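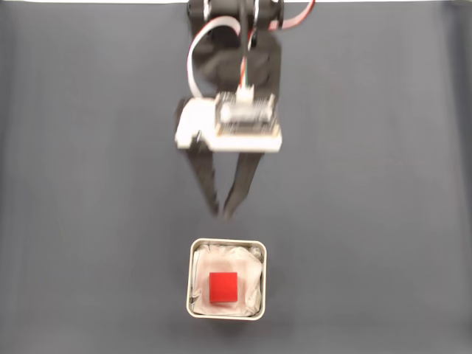 A morning at the Tivis open day

I've wanted to get inside the Tivis workshop ever since we bought our kitchen table, and in June they finally opened the doors at a time I could make it. They make tabletops and benchtops, mostly for cafes and schools, and if you think that sounds like a dull way to spend a morning then we are very different people (I was there before the gates opened, with a thermos).

The tour starts in the timber store, which smells wonderful. Boards are racked by length, with chalk marks on the ends that only the staff can read, and it's colder in there than you'd expect, so bring a jumper. From there you go through to the pressing room, where the colour layer is bonded to the core. We got to watch a full load go in and come out, and then they handed round the offcuts! I have three in my bag and plan to use them as trivets.

Colours

My favourite stop by a long way. There are 11 standard colours this year and a sample wall where you can pull each one down and hold it up to the window. The blue-grey is the one I keep coming back to. It's a quiet colour, a bit like the bay on an overcast day, and everything looks good against it, especially white and black. My partner preferred the mustard. We argued about it happily all the way through the edging room and were still going at lunch.

Edging and finishing

They round the edges by hand on anything under 800 mm wide, and you could have a go with a sanding block if you didn't mind queueing. I did mind, then changed my mind, then queued. My edge was lumpy and the woman running the bench was very kind about it. She showed me how to keep my wrist flat and let the block do the work, and the second side came out much better.

The Prandeo dining range is finished in the same room, and there were a couple of tops waiting for their last coat of oil. Gorgeous things, well beyond our budget. The Lumach school desks were stacked nearby and I had a soft spot for those too, with the little groove along the back so pencils don't roll off.

Lunch and getting there

Bite had a van in the yard doing toasties and a very good pumpkin soup. Cash or card, and the line moved quickly. Tours leave on the hour until 2 pm, with 13 people in each group, so put your name down when you arrive. Parking is on the grass beside the loading dock. Closed shoes are a must and they will check. Prams are fine everywhere except the pressing room.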